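Equipment Review: Anier Compact Garment Steamer
Prepared by the Household Equipment Desk, Cinen Consumer Library
September 2022

The Cinen Consumer Library lends small appliances to its members and publishes a review of each model before it is added to the lending shelves. The Anier Compact was purchased at the regular retail price from Sellero. Testing was carried out by Alper Avcı and the report was reviewed by Fatos Kos.

The Anier Compact is a handheld steamer intended for clothing, curtains and light upholstery. It is supplied with a fabric brush, a measuring cup and a cloth storage bag. The tank holds 300 milliliters. A full tank provided enough steam for two shirts and a pair of trousers in our trials, after which the unit had to be switched off, opened and refilled. Members who plan to treat full-length curtains should allow time for several refills.

Controls are limited to a power switch and a trigger. The trigger may be locked in the on position, a feature that our tester found useful during longer sessions. The lock is stiff when new and loosened somewhat over the test period. There is no setting for delicate fabrics, and the only way to reduce the effect of the steam is to hold the head farther from the cloth.

Results depended heavily on the type of fabric. Lightweight cotton and most synthetic blends responded well to two slow passes. Linen did not. Creases from long storage remained plain to see after repeated treatment, and members who own mostly linen will be better served by a conventional iron. Dark fabrics should be steamed from the reverse side, as the head left faint water marks on one black sample when it was held too close. 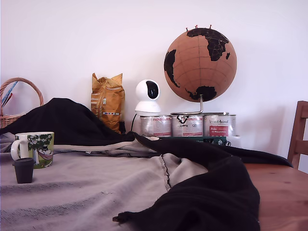

Grey and black cloths on a wooden table.

The instructions advise against steaming directly on finished wood, and the Library repeats that advice. Garments should be hung wherever possible. Where hanging is not practical, a heat-resistant pad should be placed beneath the fabric.

The power cord is shorter than we would like. In two of the three rooms used for testing, an extension cord was required to reach the hanging rail. The handle is comfortable, although a full tank makes the unit heavy at the front, and one member of the trial group asked to stop before finishing a set of curtains.

For comparison, the Spahić upright steamer already held by the Library has a larger tank and a more even flow of steam. It also takes up considerably more storage space and is difficult to carry on public transportation. The Anier fits in an ordinary tote bag.

Descaling is required after every month of regular use. The procedure is described clearly in the manual and calls for white vinegar and clean water. Borrowers are not expected to descale the unit themselves but must empty the tank before returning it.

Rating: Recommended for travel and occasional use. Not recommended for linen or for households that steam large items every week.

The Anier Compact may be reserved at the front desk or by telephone. The standard loan period is two weeks, with one renewal permitted if no other member is waiting.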